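Two-armed cells go live on the Wurden packing floor

July 30, 2025

Drurnetti switched on the last of its 4 new sorting cells at the Wurden site this month, and the people who used to do the work by hand are mostly still in the building. Different jobs, though. Some like it, some don't.

The cells are small. Each has a table, walls on three sides and two arms that reach in from the front. They handle the returns side - mixed small goods that come back from shops in tubs and trays and have to be taken out, checked and put somewhere sensible. Until spring that was all hand work, 2 shifts, standing up.

Clotilde Pruvost ran the returns bench for years and now looks after the cells. She spends the morning loading tables and clearing jams, the afternoon at a screen going through the picks the arms gave up on. "My shoulders are better. My eyes are worse," she said. She would like a proper chair for the screen part, and has asked for one.

Odd shapes remain the slow bit. Clear plastic is bad, soft packets are bad, and anything that sits at an angle may need a second go. Staff can pause a cell from the front rail and move things by hand, and on a busy shift they do it alot. 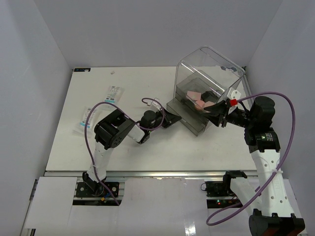

Two arms at a clear plastic container with pink pieces inside, two clear packets lying on the left of the table.

The company says the target is 500 items a shift per cell. The floor isn't there yet. Craig Purves, who manages the site, put the current figure at 200 on a mixed load and said he would rather have it steady than fast. Hand sorters did more than that on a good day, he admits, but not on a night shift in the last hour.

No layoffs so far. Purves says there are none planned. Agency hours in returns have been cut, which is where the saving comes from, and regular staff were offered cell operator training or a move to outbound. Most took the training. The operator grade pays a bit more, after some back and forth.

Gavin Cowie, staff rep on the late shift, wants that written down properly. His main worry is staffing at night, when a single operator covers all the cells. "You've got one stopped, then another one stopped, and you're walking between them the whole time. That's the job now, walking." He has asked for a second person on lates through the fall peak. Managment is looking at it.

There's also the noise, or the lack of it. The old bench was a place where people talked. Operators at the cells work further apart and a couple of them have asked for the radio back.

Murdo Cairns, who does the maintenance, has other complaints. Gripper fingers wear and the spares take too long to arrive. Cables need watching. He now keeps a drawer of parts by the cells and wants a second one.

Drurnetti's Farquharson depot is next in line, with a decision expected after the peak. Bouchra Saber, who ran the operator training at Wurden, will go up there first to talk to the returns crew before any equipment is ordered. Sessions are open to all shifts, sign up at the front office.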